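Grippers & End Effectors > Parallel jaw

Stock fingers vs. soft pads on small cubes - my notes so far

torquewren
Posted in July

Hi all! I promised in the intro thread that I'd write up my gripper comparison once I had enough picks behind me, and I finally do, so this is going to be long. Grab a coffee.

The short version is that I've been running two sets of fingertips on the same arm with the same controller, doing the most boring job possible: pick up a colored cube, carry it to a basket, let go, do it again. Set one is the plain black fingers. Set two is the Grolix soft pads, the ones with the ribbed face. I did 200 picks with each and wrote down every miss by hand, on paper, like it's 1985.

Stock fingers: 15 misses. Soft pads: 4.

I was really expecting it to be closer than that! Most of the stock misses were the same kind. The fingers come down a hair off center, one side touches first, the cube rotates a little on the cloth, and then you close on two corners. Sometimes it lifts fine like that and sometimes it squirts out sideways. The pads give just enough that the cube straightens itself up as they close.

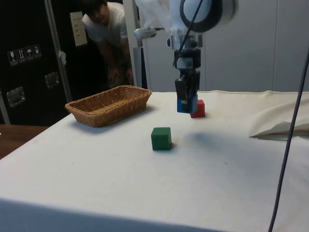 Where it gets interesting is neighbors. With a cube out on its own I'd call the two sets nearly equal. Put a second cube right up against the one you want and the pads start to lose their advantage, being thicker. There's less room to get a finger down in between, and all 4 of the pad misses came from that. So if your parts are always spread out, buy the pads and be happy. If they come in a heap, I'm less sure.

Other odds and ends. I changed the closing speed halfway through the stock run and then changed it back, so throw out whatever you like from the middle. The cloth matters more than I thought, because a crease can tip a cube enough to spoil the approach. And I love the Mudar controller. The force setting is one number, you type it in, it does it. After two years with my old one I could cry.

Next up is the Curside camera against the Sawatzky. Requests welcome!

benchdog_77

Great write-up, thank you for doing the misses on paper. I'd have trusted it less if you'd said the software logged them.

One question, did you alternate the fingers or do all of one and then all of the other? If you did the stock set first you were also getting better at placing the cubes during that time.

torquewren

All stock, then all pads. Yeah. I know. I thought about alternating but swapping fingertips means two tiny screws each side and I'd have lost one by lunchtime.

pellicle

I'm going to push back a bit. 15 against 4 sounds huge but you've told us the closing speed changed in the middle of the stock run, and the order wasn't mixed. That's two things besides the pads. How many of the 15 were in the stretch with the different speed?

torquewren

Fair! I went back to the sheet and it's 6 of the 15. So even if you toss all six of those you're at nine, on fewer picks. I still think the pads win on single cubes. Would I bet my truck on it, no.

pellicle

OK, that's better than I feared. I'd still like to see it mixed. Do one finger set in the morning and the other after lunch, then flip it the next day. Doesn't need to be fancy.

Lise Kennedy

I ran the Grolix pads for most of last year on small cartons and I want to mention wear. They were wonderful until somewhere past 1000 cycles, and then the ribs started to round over and the grip got mushy. It creeps up on you. I ended up marking the date on the back of each pair with a paint pen. Cubes on a clean cloth will probably be kinder to them than cardboard was, so take my number loosely.

Also agree on the crowding problem. I sliced the outside of mine down with a hobby knife to get into tighter gaps and it did help, though they tore sooner.

torquewren

Ooh, I have a spare pair I could trim. Did you take it all off the back face, or taper it toward the tip?

Lise Kennedy

Tapered. Leave the top third alone, that's where they want to peel.

mr_ohmly

Going to be the grump here. You can fix most of what you describe with plain fingers and a better approach. Come down open wide, close slowly until first contact, stop, recenter the wrist by however far off you were, then close the rest of the way. My plain fingers do this all day and I've never bought a pad in my life. It costs you a second per pick.

benchdog_77

That second is a lot if you're doing it all day though. And you need a controller that tells you which finger touched first.

mr_ohmly

The Mudar will. It's in the menu under contact events, off by default for some reason. Turn it on and you get left and right separately.

torquewren

WAIT. I have owned this thing for months and never opened that menu. Okay, that's going in the next round. So three runs now - stock, stock with the recenter move, and pads. Mixed order, one closing speed, and I'll set up half the picks with cubes touching and half with them apart. pellicle, does that make you happy?

pellicle

Very. Write the closing speed at the top of the sheet before you start so you can't fiddle with it.

quietaxis

Slightly off topic, but on the camera comparison please try it with the room lights off and just a lamp from one side. My Curside was lovely on red and blue and fell apart on dark green once there was a shadow next to it. The outline it drew kept including the shadow, so the pick point shifted over. The Sawatzky was slower but got the edge right more often for me. I'd be curious if yours does the same or if I have a bad one.

torquewren

Oh that's a great one, adding it to the list. I have a dark green cube so I can test exactly that. I'll put the cameras in a separate thread so this one can stay on fingers.

mr_ohmly

Fine. If the pads still win with contact events on, I'll buy a pair.

Lise Kennedy

Saving this post.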